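Home | Projects | Student Work | Archive | Contact

Sorting and Storing Soft Headwear: A Student Project Report
Evanthia Nikolaidis
Dec 29, 2017

Share 11 | Comments 4

Background

The costume store at Trusstead keeps hats and caps for the drama course and for two evening groups that borrow from it. When I started this project the soft caps were kept in three deep plastic tubs under the window. People pushed them in after a show and pulled them out again months later. Many had creased crowns, and some of the peaks had taken a permanent bend. The store had a list of what it owned, but the list gave only a color and a rough size, so "black cap" appeared on it many times with nothing to tell one from the next.

My task was to propose a way of laying out, recording and shelving the soft caps that the store could keep up with the staff it has. Stiff hats were left out of the project. They already have boxes and are in fair condition.

The whole catalog at Trusstead runs to 1538 items of all kinds. I worked on 60 of them, all soft caps, chosen from the three tubs.

Method

Each cap was taken out, brushed and put on a table with a plain top. I used the same table for every session and cleared it first. I wrote down the following for each one:

Color, as seen in daylight near the window
Number of panels, counted from the seams
Whether there was a button on the crown
Condition of the lower edge and the peak, if there was a peak
Any label, and what could still be read on it

I did not wash anything. Washing was discussed with my tutor at the start and we agreed it was a separate job, partly for cost and partly because some of the linings are glued in.

After recording, each cap was given a cloth tag with a number and put on one of three kinds of support. The first was a ball of acid-free tissue inside the crown. The second was a padded ring made from cotton tape and wadding, which I called the Ketow ring in my notes after the street where I bought the wadding. The third was no support at all, with the cap laid crown up on the shelf. Caps stayed on their supports for the whole of February and I looked at them at the end of each week.

The shelving was the Statier unit already in the room. I moved two shelves up to make more low spaces, because a cap needs very little height and the old spacing wasted a lot of it. The shelf liner was a thin white felt from Yordanov, cut to size with ordinary scissors.

Results

The tissue ball gave the best shape in the crown. It was slow to make and the tissue worked loose when a cap was handled, so a borrower would have to be shown how to put it back. The ring was quicker. It held up the sides but did little for the top, and on the larger caps the middle of the crown sank a little by the second week. Still, it stayed in place when the cap was picked up, and it can be used again for another cap of a similar size.

The caps with no support did worst, which was expected. The firmer fabrics were fine for the first week. The softer ones folded under their own weight along the bottom.

The lower edge was the part I learned most about. I had been looking mainly at crowns, and my first record sheet had no line for the edge at all. Soft fabric tends to curl where it touches a flat surface, and if it is left like that the curl becomes a crease. I added the line after the first session and went back over the caps I had already done.
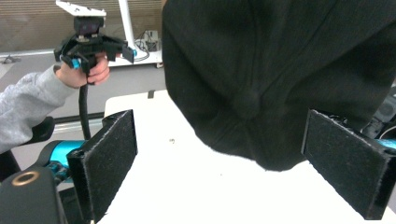 Fig. 1. Large black cap at the white table. Stitched seams run in to a small round button on the crown, and the lower edge is bunched and curled against the tabletop.

Counting panels was harder on black caps than on any other color. The seams are there but the thread matches the cloth, and in the evening I could not see them well enough to be sure. I moved all the black caps to morning sessions. The new entries now give panels and button for every cap, and no two black caps in the group have the same description.

Recommendations

Use the padded ring for most caps. Keep tissue for the few with very soft crowns, and mark those on the tag so that the person returning one knows to ask. Put caps down on the shelf with the edge turned flat by hand – it takes a few seconds and makes a clear difference.

The tubs should go. If they have to stay in the room, they could be used for scarves.

Making a ring took me almost 11 minutes once I had practiced. The rest of the caps could be done by two people over a few afternoons, and the wadding left over from this project should cover a good part of that.

Limits of the project

One month is a short time to judge storage, and the room was heated for all of it. I do not know how the rings will behave in a damp summer. I also chose the caps myself from the top and middle of the tubs, so the most crushed ones at the bottom are probably under-represented. The record sheet and the pattern for the ring are in the blue folder on the end shelf.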